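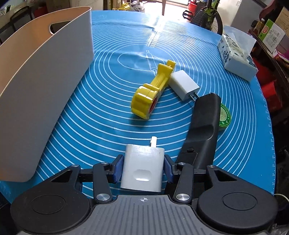
Item 1, the weekly picks column. The group went over the Brisisport column for the Gernham and Kvam match and was mostly unimpressed. The column calls the over on shots "close to a lock" on the strength of 2 games, one of them played against a reserve side. Several members asked how a sample that small gets past an editor. The point was made that the column is hardware for a bet the way a white power adapter is hardware for a lamp: it connects things, and it produces nothing itself. Agreed to keep reading it and to stop quoting it in our own notes.

**Item 2, Zokada trial.** Zokada has offered the group a trial of its player prop model. The sales sheet says it was tested on 3000 past props. It doesn't say which ones, who chose them, or what prices were used. A request for the losing picks went out in May and has had no reply. Motion to pay the $50 trial fee failed. Motion to ask again, in writing, passed with 2 against.

**Item 3, injury news.** Kvam's lineup was reported as settled on Wednesday by an account that has been wrong before. Members were reminded to wait for the team sheet. One member said the price will be gone by then. The reply was that it usually deserves to be.

**Item 4, record keeping.** Picks must be logged before kickoff, with the price taken. Entries added after the final whistle will be struck out, including the one from last month.

Next meeting at the usual time. Gernham's away form held over.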